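the great crayon and pen sort, finally

ok quick one because I have to be out the door by 6. October is when I do the craft supplies every year, and every year I leave it too long. The big bin had gotten to the point where you reach in for a marker and come out with a paper clip and something sticky.

So. Step one, dump it out. Not all of it at once, I learned that the hard way with the Stullia box (856 beads, I know the number becuase it was printed on the lid, and I was finding them until spring). A bit at a time, on a table you don't mind scuffing. Green one, in this case. Crayons and markers first, they're the worst.

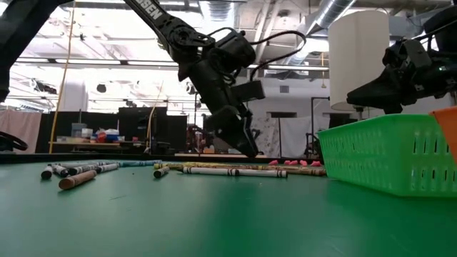
Anyway the rule I go by with markers is scribble test, one chance. If it's dry it goes. Uzma Swati keeps telling me to try soaking the tips and I have never once gotten around to it. Crayons I keep unless they're smaller than a thumbnail. The fat ones are great for little hands, even brown, which never gets used up in our house. Teal goes first. Always teal.

Wrappers: leave them on! I peeled a whole set once so they'd look neat and then couldn't tell navy from black.

Pens are easier. I do them by color now. Used to do by brand, the Cendico ones here, the Dulletti ones there, and nobody but me could keep it up. Color works. Little plastic baskets, each a different color so you can point at one from across the room and say "in there." Silver and white in the green basket, light blue in the black one, gold and yellow in the orange. Doesn't have to match, just has to stay the same.

Erasers get left till last. The small pink ones roll off everywhere so I leave them in a bunch at the back of the table and deal with them once the pens are away. Set a timer, 15 minutes, then stop wherever you are. You'll want to keep going, don't, you'll start testing every singel pen. 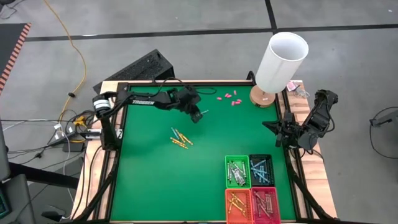

What I still need

More baskets. A lid for the crayon bin. Also a bag for the stuff going over to Hayat, she said she'd take any spare pens.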